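Field Test Operators, Hand-Held Gripper Kit (part-time, contract)

Todent is recruiting operators to evaluate the second release of its hand-held gripper kit before it goes on sale. The kit consists of two trigger-operated grippers with built-in cameras, a charging dock and upload software. Operators use it at home to carry out ordinary household tasks, and the recordings are used to train robot arms.

Duties
Complete assigned task lists covering cleaning, sorting, packing and folding. Hold one gripper in each hand for the length of a task. Log slipped grasps, trigger faults and pad wear in the test sheet. Attend one call a week with the test lead, Olesia Sydorenko.

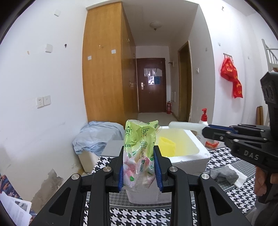 Two-handed work at floor level: a printed plastic package in one gripper, a white foam cylinder in the other.

Requirements
Age 18 or over. Full use of both hands. A home internet connection suitable for large uploads. Written consent from every adult in the household. Prior experience with robots is not needed. Applicants must be able to work kneeling or seated on the floor for part of each session.

Terms
The contract runs for 14 weeks at 17 hours per week. There are 37 places. The kit remains the property of Todent and must be returned with all accessories.

To apply, send a short letter and your weekly availability to Brock Beaulieu, Operator Recruitment, quoting reference HG-81. Applications close Tuesday, October 14, 2025.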